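Block sorting task: arm pushes the wrong block when two are close together
Posted in Robotics > School and Club Projects
7 July 2018
2353 views

clundidero_robotics

I help with a summer robotics club and our group is working on a tabletop pushing task for a student showcase in August. The arm has a straight rod for a tool, no fingers. It gets a color and a shape, for example "green star," and has to push that block to the empty half of the board without moving the others more than a little. Blocks are plastic and come in red, yellow, green and blue.

The students wrote the code in Python. A camera looks down at the board, the program finds each block by color, works out the center, and sends the rod to a spot behind the block. Then it lowers the rod and pushes in a straight line toward the goal.

With a block that stands by itself this is fine. The trouble is with blocks that are close together, and worst of all when they are the same color. The program treats two blue blocks as one big blue block and aims for the middle of it, which puts the rod down between them. Then both go off in different directions.

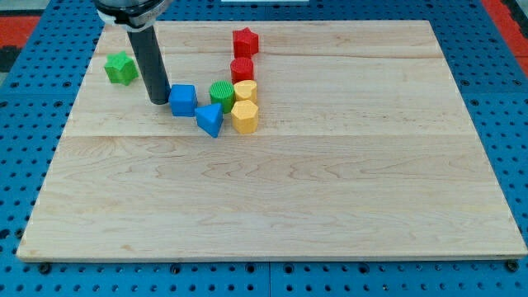

We start most runs with the blocks up at the far end and leave the near half clear as the goal area. The blue cube and the blue triangle are the pair that gives us the most grief, and the yellow heart and yellow hexagon are next. The green star does well when it is off on its own to the left.

What we have tried so far:

Tighter color limits. This helped with shadows on the wood but did nothing for blocks of the same color.

Shrinking each color patch by a few pixels before looking for outlines. This splits the pairs some of the time. If we shrink it enough to split them every time, the star loses its points and the program calls it a cylinder.

Spacing the blocks out by hand. The rules for the showcase say the judges place the blocks, so we can't count on that.

The students are in middle and high school and most of them started coding this year. I would like an answer they can build themselves. Is there a simple way to tell two touching blocks apart, or should we be changing how the arm pushes?

midard

You have two separate problems and I would work on them one at a time.

First, the vision. Shrinking is the right idea but you are using the shrunken patch for two jobs. Use it only to count blocks and get a rough center for each one. Then go back to the full-size patch and give every pixel in it to the nearest center. Now you have two patches with their real edges, and you can run the shape check on those. The star keeps its points. The line between two touching blocks will be a bit off but the outside edges will be right, and those are what you need to place the rod.

If you want something fancier, look up "distance transform" and "watershed." OpenCV has both, and there are short tutorials a high school student can follow. Start with the simple version though.

Also check your camera angle. If it isn't straight overhead, the side of a tall block shows up as part of its color patch and pulls the center toward the camera. A hexagon standing upright will be worse than a flat star. We lost two club meetings to this before somebody put a ruler on the table and saw that every tall block was off by the same amount in the same direction. You can correct for it if you know the height of each shape.

Second, the push. Before the rod comes down, check that the landing spot is clear. Draw a circle the size of the rod plus a small margin, and if any block pixel falls inside it, pick a different spot. Try the spots in order, starting directly behind the block and moving a few degrees to each side. If none of them is clear, the program should make a short side push first to open a gap, take a new picture, and start over.

Take a new picture after every push anyway. Push a short way, lift, look, push again. It is slower but a round rod on a round block will slip off sooner or later, and one long push has no way to notice.

tahiri_workshop

Agree with the short pushes. We went from one long push to several short ones and it fixed more than any of the camera work did.

One more thing to check is the rod height. If the rounded tip is too high it meets the block near the top edge and tips it over, mainly the taller ones. Too low and it drags on the wood. We put a sheet of paper on the board, lowered the arm until the paper just caught, and then came up a little from there. Do it near each corner. Our board was not level and the difference from one end to the other was enough to matter.

For pairs of the same color, have them plan the order too. The block with the most open space around it goes first. By the time you get to the hard ones there is more room to work in. That is a sort on one number, so it's a good job for one of the newer students.

bravenfan3803

just use different blocks? or put a sticker with a number on top of each one and read that. way easier

clundidero_robotics

Stickers are not allowed under the showcase rules, but thanks.

midard, the nearest-center idea worked on our saved pictures. It splits the blue pair in all but 2 of them, and in those the blocks are pressed flat against each other with no gap at all. The shape check still mixes up the cube and the hexagon now and then. We have not tried it on the arm yet – the students want to finish the clear-spot check first so they can test both together.

We did the paper test as well. The far left corner was low. One of the students is adding a height value for each corner, and the program will work out the points in between.

midard

Good. For the cube and hexagon, try counting corners on the outline after you simplify it (approxPolyDP in OpenCV). Do that only on blocks that aren't touching anything, and leave the touching ones marked as unknown until a side push has separated them.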